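Okay so I finally sent in my deposit for the nursing program at Lustarport and I'm still kind of shaking. I'm 41. I have not been a student since flip phones.

My first bill says $438 and that's AFTER the Cleline grant, which covers $1,000 a term if you're coming back to school as a parent. Please apply for it, the form is 2 pages and you can do it on your phone in the pickup line (I did).

The part that scared me most was the math placement test. I did fractions at the kitchen table every night in May with my daughter checking my work, and she is a tough grader!!
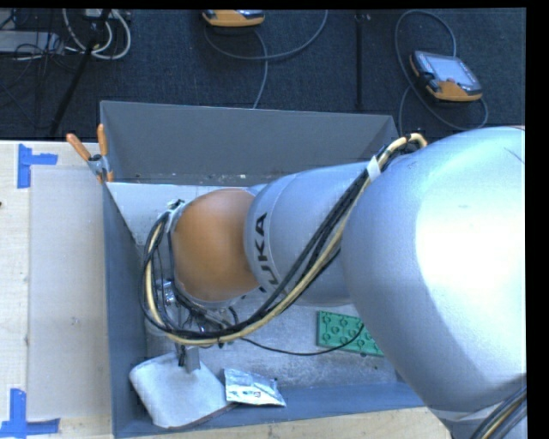
Anyway I placed into regular math, no catch-up class, and I may have yelled in the testing center parking lot.

Still sorting out: the bus. The Plernar line stops right by campus but the last one leaves at 9:10 p.m. and my lab lets out at 9. So I'll be the lady running with a backpack.

A few of you asked about transcripts. Mine were from a school that closed, and the Nyamweya office downtown had them. Took a week and a half, bring your ID and your old last name if you changed it.

Orientation is at 8 in the morning, I've already bought pens. So many pens. Will report back on whether anyone still uses them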